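Visit report: Canelley water treatment works, open day
June 2025

The Canelley works opened its gates for the first time since the filter hall was rebuilt. Visitors were taken through in groups of 18, with hard hats handed out at the gatehouse and collected again at the end. The route followed the water, from the river intake to the pumping station, and took a little under 2 hours.

The intake is a plain concrete channel with two sets of bar screens. The coarse screen stops branches and the fine one stops leaves. Both are raked automatically when the level difference across them passes a set point. In March the rakes ran almost without a break, according to the shift log pinned up in the screen house. River level was high and the banks upstream had been cut back a few weeks before.

Coagulant is dosed just after the low-lift pumps. The works changed supplier last year and now takes its product from Proson, delivered by tanker to a bunded tank on the north side. The dose is set from raw water turbidity and corrected by hand after jar tests. Our guide ran a jar test for the group: a row of beakers, one paddle each, a fast mix followed by a slow one. The floc in the middle beakers was large and settled well. At the low end it stayed fine and the water above it was cloudy.

The settling tanks are the oldest part of the site. They are still in good condition, apart from the weir plates, which have been shimmed so many times that the overflow is uneven at the eastern end. Replacement plates are on order from Jornis. Sludge is drawn off by a traveling bridge and thickened before it leaves the site by road.

The filter hall is the new part. Each filter is a sand bed with a layer of anthracite on top, washed with air first and then with water. We watched one wash from the gallery. The air scour is loud enough that the guide stopped talking until it was over. The wash water goes to a recovery tank and back to the head of the works, so very little is lost – a point the old hall could not claim.

Sampling was covered in the last stop before the pumps. The works takes grab samples at fixed taps and sends part of each set to the Nair laboratory in town. Chlorine, pH and turbidity are read on site. Bottles for bacteriology are sterile and contain a small amount of thiosulfate to stop the chlorine from acting on the sample during transport.
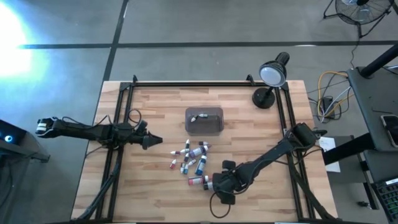
Kazimiera Urbańczyk disagreed with one part of the tour. The taps, she said, were being flushed for too short a time before sampling, and with a long service line the first liters tell you more about the pipe than about the water in the main. The guide answered that the flushing time is set per tap and posted beside it, and that the longest lines get 200 seconds. She thought the posted times should be checked again now that the pipework in the filter hall has changed.

The high-lift pumps were running at part load during our visit. One was out for a seal change, with the casing open and the impeller on a pallet beside it.

Parking is on the grass by the lower gate.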